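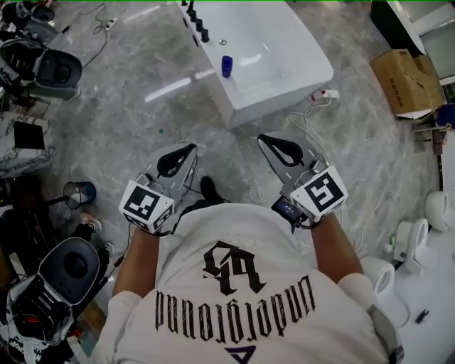

Keeping power strips and cords under control on a shiny hard floor

Stirnix Home Help > Rooms and Floors > Cords and Outlets

Asked on a Friday, 3 answers

Hi all! I've recently taken over the tidying of a big shared room at the Majumder building and I love it, it's bright and it has a gorgeous gray marble-patterned floor. The trouble is the cords. There are white power strips sitting right out on the floor, one of them just past the corner of a white bathtub (the tub isn't plumbed in, so there's no water in the room at all), and the cables wander off in loops wherever they please. White cables, black cables, a little plug cluster out in the middle of the walkway. With ten or more people in there at once, I keep picturing someone's foot going through a loop.

I can't drill into the floor and I can't move the outlets. I'd also like a home for the little stuff. Small bottles end up in the tub or down next to a power strip, and I move them, and the next afternoon they've migrated again. What has worked for you? I'm ready to buy things – I just want to buy the right things the first time.

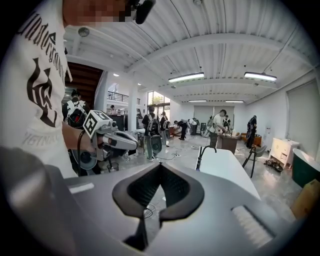
Does a floor cord cover have to be stuck down on a smooth, glossy floor?

The light rubber ones do, or they'll creep along every time somebody steps on them. Heavy ones mostly stay put on their own. If you need tape, get gaffer tape and try a bit in a corner overnight first, as plain duct tape leaves gum behind.

Answer 1 (marked helpful)

Oh, I have so been here, and it gets better fast! My room is 274 square feet with a polished floor and I fixed most of it in one evening.

Start by pulling everything out from the wall outlets and laying each cord straight. You will find at least one that goes nowhere. (I found several, plus an adapter I'd been missing since October.) Then plan your routes along the walls and the sides of the big furniture, and cross the walkway in one spot only. All the crossing cords share one cover. I used a Girkex low-profile cover, the 10-foot one, and people stopped noticing it within the week.

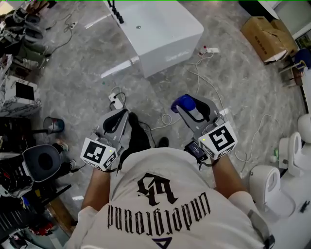 Next, get the strips up. Any big cabinet or long table gives you a side to work with, and adhesive hooks that hold up to 24 pounds will carry a power strip all day without sagging. Clean the surface with rubbing alcohol first and leave the hook alone overnight before you hang anything on it. Extra length gets wrapped in a loose figure eight with a hook-and-loop tie. I bought a roll of 100 ties and thought that was silly, and then I used them in the kitchen, the garage and the car too!

Please don't plug one strip into another. And even with a dry tub, I'd keep the strips well away from it, so that it's already sorted if anyone ever does hook it up.

Answer 2

Seconding the hook-and-loop ties. Zip ties look neat but you have to cut them off whenever something changes. For the bottles, put a shallow tray on the end of a table where people already set things down. Labels help a bit. I wrote CAPS ON, BOTTLES HERE on mine.

Answer 3

just get longer cords and run them round the edge

Comment on Answer 1, from the asker

Thank you, this is wonderful! Ordering the cover tonight. Does it come in gray? The floor is too pretty for a black stripe.

Reply

Mine is light gray. It's a bit bluer than my floor but fine.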